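Home | Talks | Newsletter | Branches | Join | Contact

Print this page | E-mail this page

SPEAKER NOTES – "What to do with an association once it has outlived its reason"
Caron District Alumni and Former Staff Association, July luncheon
Speaker: Corentin Perrin

(Wait for the dessert plates to go. You cannot compete with pavlova.)

Thank you, and thank you for the introduction, most of which I wrote.

I was asked to speak on the history of our association. I then asked how long I had, and was told it depended on the kitchen. So I have prepared a long version and a short version, and you are getting the middle.

Start with Furside. Hands up who taught at Furside or went there. (Pause. Expect a third of the room. If it's more, skip the next bit, they know it.) Furside Secondary was built for a town that was going to be much larger. It had 498 pupils in its best year and a gymnasium for twice that. When the board announced it would be merged with Zarero High, a group of staff began meeting to stop it. They met for two years. They wrote letters, they wore badges, and the school closed on schedule.

What interests me is the meeting after that. They had lost. There was no business on the agenda. Twenty-eight people came anyway, and somebody moved that they meet again in the spring. It is in the minutes as "carried, without discussion", a phrase that does not appear again in our records for a very long time.

(Hold up the first minute book. Do not pass it around. Remember what happened with the honour roll.)

So we began as a protest and became a lunch. I used to find that a little embarrassing. I've come round to it.

The early years. Dues were set at $2 and stayed there until the postage on the newsletter cost more than the membership. The newsletter was typed by whoever had lost the argument about who should type it. There was a rule that former pupils could attend but not vote, and then one of the former pupils turned out to own the hall.

Next: the Gridberg question. I know. I'll be quick.

The Gridberg branch joined us as a going concern, with its own banner, its own song and its own opinion of our sandwiches. For three years there were two annual dinners, on the same night, at opposite ends of the valley, each with an empty chair set aside for the other's president. I have spoken to people on both sides of this and can report that both sides were the reasonable one. It ended when the Gridberg hall lost its heating and they came down to us for one evening, in their coats. They brought the banner. It's behind me now. The song is available on request, and I'd ask you not to request it.

(If laughter, wait. If no laughter, there are more Gridberg people here than I was told. Move along.)

Cooking night is the only thing we have ever run that made money.
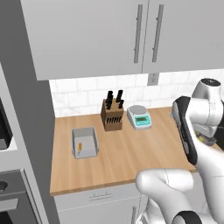 Slide 3. Knife block, baking dish and kitchen scale.

It started in the old domestic science room at Zarero, as a favour to the recently retired and recently widowed. The recipes were the ones off the school handouts, which assume a class of teenagers and a double period. Nothing in them takes longer than the bell allows. I learned to make a perfectly decent shepherd's pie at sixty-six, from a sheet that told me to tidy my station and see the teacher before leaving.

We put the handouts together as a booklet. It sold out and was reprinted, with the corrections to the lemon slice. If you have a first printing, please check the lemon slice.

Now the serious part, which I have kept short out of respect for your drive home.

We are fewer. The last class to graduate from Furside is well into middle age, and there won't be another one. Every couple of years somebody stands up, usually near the cheese, and asks what the association is for. I have heard it answered three different ways by the same man.

My own view is that it's for keeping track of each other. I knew that my old lab partner had moved back to Caron because it was in the newsletter, under the parking notice. I phoned him that afternoon. We had 11 more years of terrible chess. I can't put that in an annual report – I did try, and it was edited down to "social contact maintained".

(Slow down here. Drink some water.)

What I'd ask of you is small. Write something down for the archive, even a page. Label your photographs while you can still tell the twins apart. And bring one person next time who thinks they wouldn't enjoy it. I was that person, and I've been complaining from this microphone ever since.

Questions. Likely ones:
– Is the Furside honour board still in storage? Yes, at Zarero, behind the stage flats. It is safe and it is facing the wall.
– Will the dues go up? Refer to the executive. Do not guess. You guessed last year.
– Can we sing the song? See above.

Thank the kitchen by name. Get the names first.

Questions about this talk: use the Contact page
© Caron District Alumni and Former Staff Association. All rights reserved.
Back to top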